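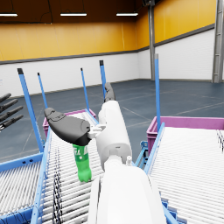 Run 778. Bottle held by the neck, neck up in the gripper, base toward the rollers.

July

The Rimolow team had the lab until ten, and the simulator ran slower after eight. The Kovard Cup rules allowed any number of practice runs but only one submission, and the submission was a script. Once uploaded it could not be changed.

The task was called Lalport, after the hall it was set in. A green bottle lay on a conveyor, and it had to end up in a pink crate. Points came off for contact with the side rails, for dropped objects, and for time above 42 seconds.

The captain read the log aloud. Run 777 had scored 39. The approach was good, the grasp was good, and the wrist had started its turn before the fingers finished closing. The programmer asked for the delay to be read again, then wrote it on the back of her hand and changed a constant. 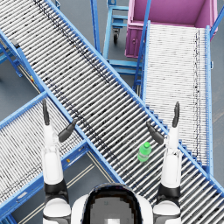 Could the pause be longer, the second programmer wanted to know, say half a second, and could they make up the time on the way to the crate?

They could. It would mean a faster swing with the arm extended, and the fast swing was what had cost them the rail contact in spring. The captain opened the old file. It had been written by last year's team, who had graduated, and the comments in it were short. One of them said only "do not raise this." It sat beside the shoulder speed.

They raised it. The run stopped with a joint limit error. They lowered it by half the difference and the run finished with a score of 84, the highest the school had posted. Then they ran it again without touching anything and the bottle went to the floor.

The captain entered both results in the table. The programmer turned off friction noise, which made the runs identical and useless for the contest, and turned it back on.

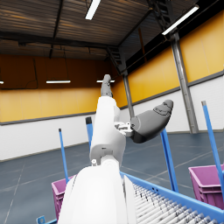 Written by Corinne Haddix
Staff writer, short fiction

At nine-forty the building lights went to half. The team's planner, Liang, was still computing a path around the posts. It had taken the long way on every run that evening, and the captain had stopped arguing for the short one.

"Submit the old speed," the second programmer said.

"It scores less."

"It scores the same every time."

The captain put the old value back and left the longer pause in. Under last year's comment the programmer typed a line of her own: "We raised it. See log." She saved the file, checked the name against the rules sheet, and gave the captain the keyboard.

The upload bar took a while to appear.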